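About us

Skarkbridge is a small company which records demonstrations for robots. Our customers have a robot and a task, and they need somebody to show the robot how the task is done, many times and with care. We do this showing by hand and by remote control.

The company was started by Gintarė Strazds, who worked before as a teacher of handicrafts. At first we had one table in a shared office in Hjaltested. Today we have 4 work cells in our own rooms, and to date we have recorded more than 1,217 hours of demonstrations.

How we work

For most tasks, the operator moves two robot arms from a distance and looks at the table while doing so. When the movement is very short, we may guide the arm directly by hand. New operators practise for two weeks before their recordings are given to a customer. They learn to move slowly, to finish each grasp before they begin the next one, and to keep also the attempts where something was dropped. Such attempts are marked and stored separately, and the customer decides if they are useful.

We like ordinary things from shops and kitchens. They are light, they slide, and their shapes are not always helpful. Between the recordings we change the places of the things, so that the robot does not learn only one arrangement.

Sorting small packets with a tray or basin, on the marble-pattern table:
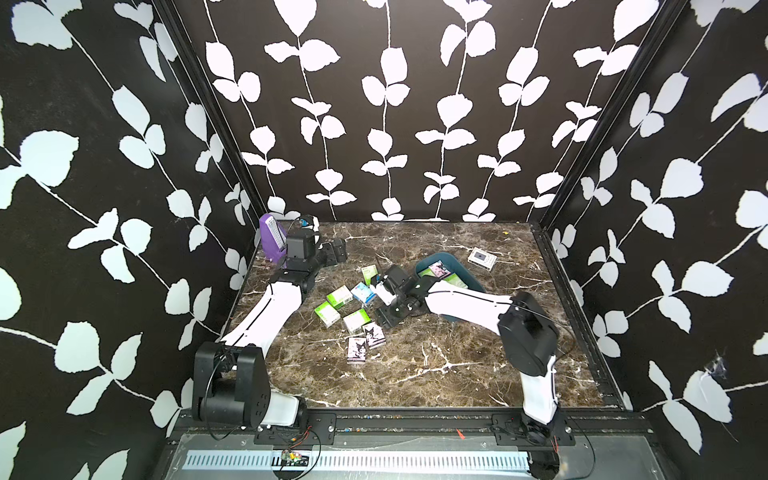
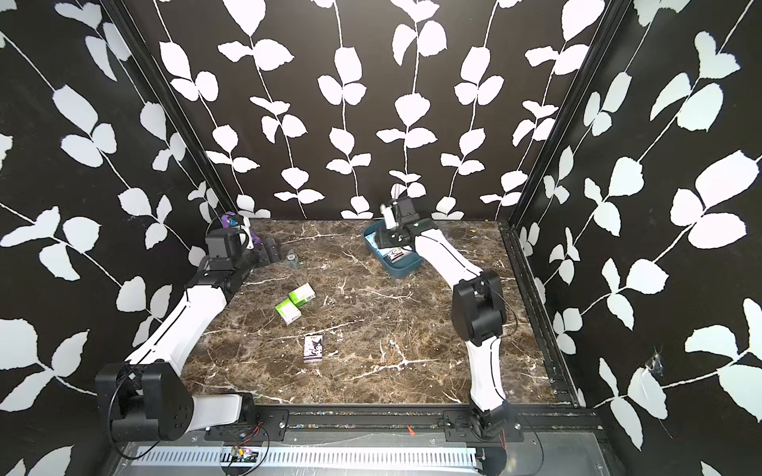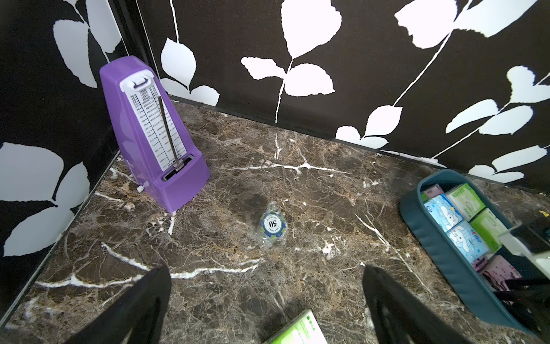 A usual order is 375 demonstrations of one task, but we accept smaller orders too, and the first talk costs nothing. Please write to us what your robot should learn, which arms you use and how the result will be checked. Our project Timow, for folding of towels and napkins, is open for new partners from March. For visits, please come to the Undatgate entrance and ring the lower bell.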